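Teaching the Long Argument

When the Zimside Institute opened its evening course in religious reasoning, its governors expected a modest enrolment. By the close of the first year, 263 people had attended, among them clergy, schoolteachers and a number of convinced sceptics.

The course was devised by Styliani Katsaros, who holds that debates over Genesis suffer chiefly from haste. Students spend the opening month on a single passage of Augustine and must restate his case to the satisfaction of an opponent before they may criticise it.
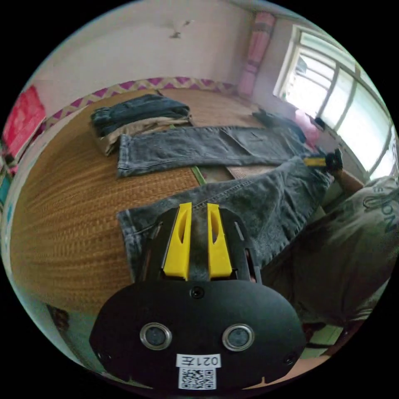
Grey denim jeans held in a gripper's yellow fingers, over a bed.

Her colleague Emmett Montoya teaches the second term, on the argument from design. He admits that few participants change their position. Several have nevertheless withdrawn claims they had repeated for years, and the institute regards this as a fair return on its work.

A reader of set texts, edited by Stelios Psarras, will be issued in September in a printing of 500 copies. Applications for the next course are being received at the Vasilakis Library.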